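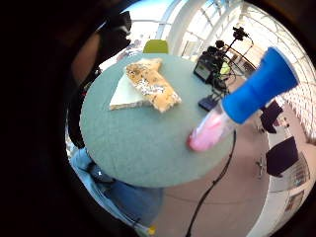 Figure 4. A round table with a sage-green top, in use.

4. What happens on a round table

4.1 Things drift to the middle

I came to this part of the study expecting to write about chairs. I had a whole plan for chairs (who sits where, who faces the door, who always ends up with the wobbly one) and I still think there's a decent paper in that. But when I sat down with the diaries from Dravitz and Fekville, what people kept writing about was the surface itself, and mostly the middle of it. So this section is about the middle, and chairs will have to wait for Section 5.

As I said in Section 3, fifteen households kept a table diary for me over 90 days. They could write as much or as little as they liked, and some of them really did like! I ended up with 408 diary pages and, once I'd split those up, 3048 separate remarks about tables. I read all of them twice, the second time with a pencil and a much stricter set of headings, because my first go had a heading called "general moaning" that had swallowed nearly everything.

The commonest complaint from people with round tables was that there's nowhere to put anything "away". On a rectangular table you can push the post up to one end and carry on eating at the other. You've made a post end and a dinner end, and everybody in the house seems to know where one stops. A round table doesn't give you an end. Whatever you push away from yourself goes towards the centre, and if the person opposite does the same, your things meet. One diary from Fekville calls this "the heap", always with the same two words, and after the first month the entries are just "heap bad today" or "heap gone, visitors".

I'd half expected the heap to be made of rubbish. It mostly isn't. The diaries mention keys, school letters, half a packet of biscuits under a saucer, seed packets, a library book that was finished in the winter and hadn't gone back by spring. These are things somebody means to deal with. I started calling them "pending" items in my notes and the word stuck, so I'll use it from here on.

4.2 Food and not-food

Every household had some sort of rule about food sharing the table with other things, and I don't think any two had the same one. In one Dravitz home, paper could stay out during meals but anything with a lid had to be moved, and in another it was the other way round, on the grounds that lids keep things in. Both were quite firm about it and both described their rule as common sense.

The rules were stricter at rectangular tables. I found this surprising at first, since a round table has less spare room and you'd think people would need to be fussier. My reading now is that a rule about food and not-food is easier to keep when there's an edge to keep it by. The dinner end does half the work for you. At the round tables, people had to decide afresh each time, and by the second month plenty of them had stopped deciding. Bread next to the sewing, tea next to the glue, that sort of thing. I should own up that my table at home is round, and that I recognised myself in these pages more often than was comfortable.

There's a question here about whether the shape causes the loose rules or whether people with loose rules are the sort who buy round tables. I can't settle it with fifteen households. The nearest I have is the one family who swapped tables halfway through, passing their old rectangular one to a relative and getting a round one from Gravora (the second-hand furniture shop most of the Dravitz households seem to use). Their rule about meals lasted nine days after the swap. I love this detail, but it's one family, they'd also just had the kitchen painted, and I don't want to hang much on it.

4.3 Colour, and whether it matters

I hadn't planned to say anything about colour. Then it kept turning up in the remarks, nearly always to do with crumbs and marks. Owners of dark tops wrote about dust and rings. Owners of white tops wrote about tea. People with the soft in-between colours, greens and greys especially, hardly wrote about cleaning at all, and two of them said outright that they wiped the table less than they used to.

It would be easy to make too much of that. A pale green top may hide a mark, or the people who choose a pale green top may simply not mind marks, and the diaries don't let me tell the two apart. What I can say is that tables their owners described as "calm" or "quiet" in colour carried pending items for longer, going by how many pages an item was mentioned on before it went. The pattern held in both towns. It was weaker in Fekville, where I had fewer coloured tops to compare.

4.4 The communal table at Ní Bhriain

The odd one out in my material is Ní Bhriain, the shared workshop and kitchen on the Fekville side. I'd asked for a diary from there as well, kept by whoever was in, and I've left it out of the totals given in 4.1. It reads very differently. In a home the heap belongs to people who'll see each other at breakfast. At Ní Bhriain a thing left in the middle of the table might be anyone's, and the writers are much more polite about it and much slower to move it. One mug gets a mention on page after page, and each writer says they're sure somebody's coming back for it.

They had tried a clearing time, 6 in the evening, when anything still out would go in a box by the sink. The diary shows people starting to use the box as a second table. By September the entries talk about "the box heap", and someone has added a drawing.

I come back to Ní Bhriain in Section 6, where I compare its clearing time with the much less formal habits of the Dravitz homes. Before that I need to deal with seating, which bears on all of this more than I'd like, because where you sit decides how far you can reach, and the things nobody could reach from their usual chair were the ones that stayed longest.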